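How do you get a musty smell out of secondhand linens?

Posted by Berenice Gallegos in Laundry & Linens

Hi all! I picked up a big box of old table linens at the Drakthorpe flea market on Sunday (napkins, runners, a couple of long tablecloths, and one gorgeous thing with drawn-thread corners that I'm scared to even breathe on). The whole lot was cheap and I was thrilled until I got it in the car. The smell! Like a basement that's had a wet dog living in it.

I've washed the sturdier pieces twice now on warm with my regular detergent and they come out smelling fine, and then a day later in the cupboard the funk is back. I tried a scented softener on the napkins and now they smell like flowers AND basement. I have family coming in December and I'd really like to use the long tablecloth. Is there a trick to this or do I need to give up? I don't have a yard, just a little balcony that gets sun until lunchtime, and my washer is a small Landora that doesn't go very hot.

Deirdre Moriarty

Don't give up! I've been buying old linens for years and I've only ever thrown out one piece, and that was for moth, not smell.

First thing, stop with the softener. It coats the fibers and seals the stink in, and your napkins won't soak up anything at dinner either. You want to strip that off before you do anything else. I fill the bathtub with water as hot as the tap will give me, toss in a scoop of washing soda, and leave the plain white cotton and linen in there overnight. The water will be the color of weak tea in the morning and you will feel sick and proud at the same time. Drain it and do it again if it's still bad. Keep anything colored or embroidered out of that tub, though, because old red thread bleeds like you wouldn't believe.

After the soak, wash with half the detergent you think you need and run an extra rinse.

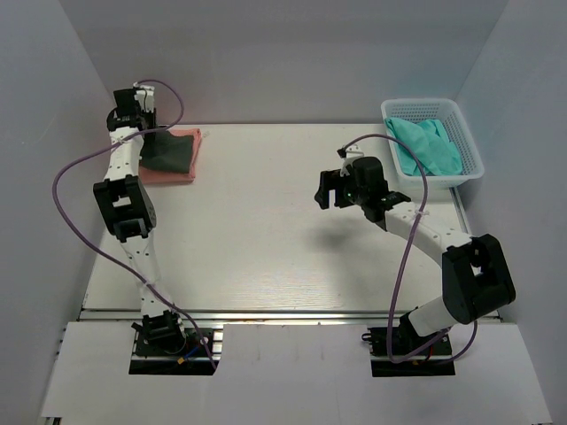
Then dry everything all the way, and I mean past the point where you think it's dry. Hems are the worst for this. The middle of a tablecloth will feel crisp and the hem, with all those layers, is still holding damp, and that's where your smell comes back from. I pinch along the hem with my fingers before I fold anything. Your balcony is plenty! Even 2 hours of morning sun does more than a whole bottle of anything scented.

For the drawn-thread piece, skip the machine. Lay it flat on an old towel in a few inches of cool water, press it gently with your palms, and lift it out on the towel so the wet weight isn't hanging off those corners. It may take a few changes of water.

And check the cupboard itself. Empty it, wipe it down, leave the doors open for a weekend. I blamed a set of sheets for months once and it was the shelf.

Hemi Pomare

vinegar in the rinse. works for me every time, about half a cup. don't mix it with bleach

Rhydian Gethin

Agree with Deirdre on nearly all of it, but I'd go easier on the hot water if you don't know what the fabric is. I had a runner I would have sworn was linen and it was some kind of rayon blend, and it came out of the tub almost 5 inches shorter. Still have it. It lives under a plant.

If a label says 60, fine, go ahead. No label, try one napkin first and leave it a day before you do the rest.

Also, don't store them in plastic. I use old cotton pillowcases and refold things every so often so they don't get worn along the same crease.

Berenice Gallegos

Thank you!! Napkins are in the tub right now and the water is already disgusting. I did go and sniff the cupboard, and yep, it's the cupboard too. Washing soda it is, and I'll do the drawn-thread one this weekend when I've got my nerve up.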